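Home | Meetings | Minutes | Precinct Maps | Contact

Minutes, January meeting
By Kai Lindemann

Okay, my turn on minutes again, so bear with me! We got going at 7:05 with enough members for a vote, and last month's minutes went through after I fixed my spelling of Kerum (sorry, Kerum folks).

Most of the evening went to polling places. The county wants to fold the Laur precinct into Troltau, which would give us one site for both. Laur has 1,808 registered voters and Troltau has 2,093, and the room at Troltau school fits 50 people on a good day. I said that sounded like a long line down the hallway to me, and there was a fair bit of nodding. 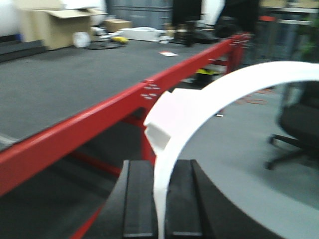

We went back and forth on whether a second check-in table would fix it. A couple of people felt it would, if the side door could stay open all day. Others would sooner keep Laur where it is and ask the county for a new ramp there instead. The vote was to ask for the ramp first – five for, two against – and I'm writing that letter.

Next up, the mailer. We agreed to print 1,000 postcards with the early voting hours on them, English on one side and Spanish on the other. Clellance gave us the better price, so they get the job once the clerk has checked the hours.

Public comment was short. One resident asked for better lighting in the Kerum parking lot (agreed, it's really dark out there!) and I'll pass that along to the town.

We wrapped up at 8:40. The ramp letter goes first on the list for next time.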